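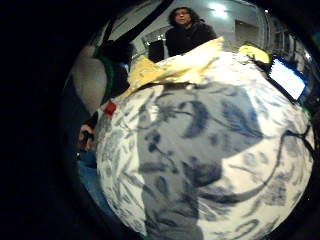 **Soft Goods Handling Group | Brandville Technical Center | February**

## Bedding: where the numbers stand

The print in use this month is a blue botanical on white, and it has been harder on the software than the solid sheets were. The question that came back from the last open house was whether a machine can make up a pile of household bedding yet. The short answer is no, with two exceptions given below. The longer answer depends on which part of the chore is meant, so this item breaks it down the way our test sheets do.

### What counts as the chore

We score bedding in four stages: pick one item out of a heap, find two adjacent corners, spread the item flat, and fold it to a shelf size. People tend to think of the last stage as the work. On our sheets it takes the smallest share of the time. Most of the time, and nearly all of the failures, fall in the first two stages, while the cloth is still a mass with no visible outline.

A gathered sheet hides its own edges. A hem looks much like a crease, and a crease in a busy print looks much like a stem or a leaf. In plain white cloth the system reads shading to guess where folds run. With a dense pattern the shading is still there but has to be separated from the ink. Our current model puts false edges along the larger dark leaf shapes and misses shallow folds between the small flowers. Retraining on more prints has reduced the first problem and has done little for the second.

### Results so far

The record now holds 680 scored attempts on bedding, pooled across flat sheets, duvet covers and pillowcases. Results by stage:

- **Pick from heap.** Reliable when the heap is a single material. When two materials are tangled, the gripper often closes on both layers. It doesn't detect this until the lift, and sometimes not then.
- **Find corners.** Acceptable on pillowcases. Poor on flat sheets. Duvet covers are the worst case, as the opening gives a second set of edges that the system takes for the hem.
- **Spread flat.** Works if both corners are correct. If one is wrong, the error is rarely recovered and the attempt is stopped by the operator.
- **Fold to size.** Reliable once the item is flat. Fold lines are within tolerance on plain and printed cloth alike.

The two exceptions mentioned at the top are pillowcases, all four stages, and flat sheets that a person has already spread. Both run without help often enough that we have stopped treating them as research items. They have moved to the endurance schedule.

Average time for a pillowcase is 9 times that of a practiced adult. We quote the figure because visitors ask for it. It isn't the figure we are working on, and cutting it in half would leave the sheet problem where it is.

### Comparison with shop-floor work

Readers from the Pomau line have asked why their cell can place towels all shift when ours has trouble with one sheet. The two tasks have less in common than the names suggest. Towels reach the Pomau cell one at a time, in a known orientation, all of one size and one color. The corner search is done upstream by people. The cell performs the equivalent of our fourth stage, and performs it well.

A household gives none of that. Items come in mixed, in any orientation, in whatever print was on sale. Lighting is whatever the room has. Ceiling fixtures throw highlights on shiny or translucent material, and the depth estimate gets noisy there. Cords, straps and clothing near the cloth also have to be told apart from it. A thin dark line lying across a print is an easy thing for a person to ignore and a hard one for a segmentation model.

The Shenoy cell is closer to our case. It sorts mixed returns by fabric type before washing, and its first stage is the same as ours. Its tolerance is much wider, though: a double pick there costs one extra cycle, where here it spoils everything that follows. We have borrowed their lift-and-weigh check, which compares the load on the wrist with the expected mass for the item class. It catches heavy doubles. Light items such as a thin sheet picked up with a pillowcase still pass.

### Collecting the grasps

Handheld gripper work continues. The handheld tool carries the same wide-angle view as the arm, so whatever the hand does can be replayed against what the arm would have seen. Operators are asked to keep to the following:

1. Start from the heap as it lies. Do not loosen or turn the cloth first.
2. Approach from the near side, and let the cloth fill the view before closing.
3. If the first grasp is bad, open, back off, and try again in the same recording. Recoveries are the scarcest material we have.
4. Leave the surroundings alone. Laptops, bags and people in the background are fine.
5. Log the cloth by print code. "Blue floral" is now shared by 11 entries and can't be told apart in the index.

Item 3 matters most at the moment. The archive is heavy with clean first grasps, and the model has accordingly learned little about what to do after a poor one. Sessions with several failed closures should be kept and uploaded whole. Trimming them before upload was standard practice until last quarter, and some of the older material can't be restored.

### Next

The new fingertip pads from Sollar go on the arm at the start of the next test block. They are thinner at the edge and have a higher-friction inner face. Bench tests on cotton show a cleaner single-layer pinch. On crinkled or slick material there was no measurable change, and we don't expect one from pads alone.

After the pads, the corner finder will be tested with a short drag motion before each search. Pulling the cloth a few inches opens some of the folds and gives the model a second look at the same area. Early runs suggest this helps on flat sheets. Duvet covers were not included in those runs and won't be until the opening can be labeled separately from the hem.

Fitted sheets are out of scope for this year. Requests to add them should go on the backlog page with a note on size and elastic type.

Print codes for the new cloth are in the shared index under Bedding, Patterned. Gripper sign-out has moved to the bench by the east door, and batteries go back on the charger at the end of each session.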